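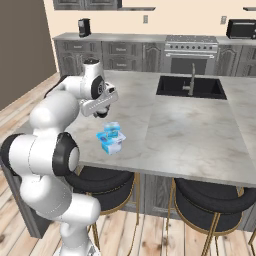
Kitchen arm build -- gallery

Build notes by Shivam Katiyar. Page last changed 2025-09-25.

This page collects the picture and notes for the Kvaran arm, which Yasuo Oshima and I are putting together in the shared workshop at Stondelar. The mechanical side is Yasuo's and the software is mine. We work on the simulated kitchen and the real bench side by side, and anything that goes wrong in the simulator gets fixed there before we try it with motors switched on.

Box and container on the island
Simulator render. The gripper is just above and slightly behind the blue and white box, with both fingers pointing down. The small translucent blue container sits on top of the box, partly over its upper edge, and the box is slightly tilted.

Why this setup
A box on its own was too easy. With a second object resting on it the arm has to pick a target and leave the other one alone. We ask for the container first, then the box.

The kitchen
We kept the room the same for all of the September runs. The island has a wide clear stretch of marble to the right of the box, and that is where we tell the arm to put things down. The sink is in the far half of the worktop and the tap stands up behind it, so both are marked as no-go areas in the planner. The two stools are tucked under the near side and we have left them in, as the lower part of the arm needs to know about them too.

Runs so far
3,706 attempts in the simulator with this pair of objects, of which 1,934 ended with the container set down the right way up. Most of the failures were the fingers closing too low and catching the box as well. Raising the approach height by 31 mm helped. Going higher than that made the grip on the rounded lid worse.

Planner
Riditz, our own path planner, named after the folder it started in. It is slow when the wrist has to turn a long way, and Yasuo would like me to rewrite that part. I would like him to finish the cable guides first.

Real bench
The bench version has a plain worktop, a cardboard box and a plastic pot. The Colano controller board is wired up and the shoulder and elbow joints move under power. The wrist is waiting on bearings. The finger pads are cut from rubber sheet and will need replacing -- the glue lets go after an hour or two of use.

Still to do
Fit the wrist bearings.
Re-glue or screw on the finger pads.
Run the container test on the bench, 54 attempts to start with, at half speed.
Add pictures of the bench once the wiring is tied back.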